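Opinion | Housing and Public Services

The Case for Repair Before Replacement

By Pentti Rautiainen
August

The Halvorsen Housing Association will decide this fall whether to renew the kitchens in its 810 rental homes on a fixed cycle of 20 years. The proposal is orderly and easy to budget. It is also, in my view, a poor use of tenants' money.

A fixed cycle treats every kitchen as though it had aged at the same rate. Anyone who has inspected rental housing knows that this is false. A single tenant who cooks twice a week and a family of six do not wear out a room equally. Under the proposal both would receive new counters, sinks and appliances in the same month, and both would see the cost in their rent. 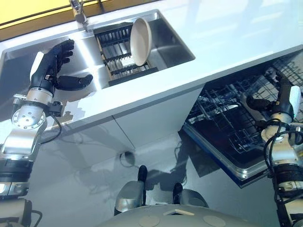

What the Association Should Do

The association should inspect each home every 4 years and replace only what has failed or is close to failing. Drerlow adopted this method for its older buildings, and its tenants now receive a short written report after each visit. They know what will be repaired and when.

Opponents argue that inspections are intrusive and that staff time is costly. The first concern is fair and calls for proper notice. The second deserves less weight. A sound sink sent to a landfill has a cost as well, although it appears in no maintenance budget.

The board should return the proposal to its staff and request a full comparison of the 2 methods before any contract is signed.

Related

Oris Tenants Seek Clearer Rent Statements
Who Pays for an Empty Apartment?
Zareck Delays Vote on Heating Charges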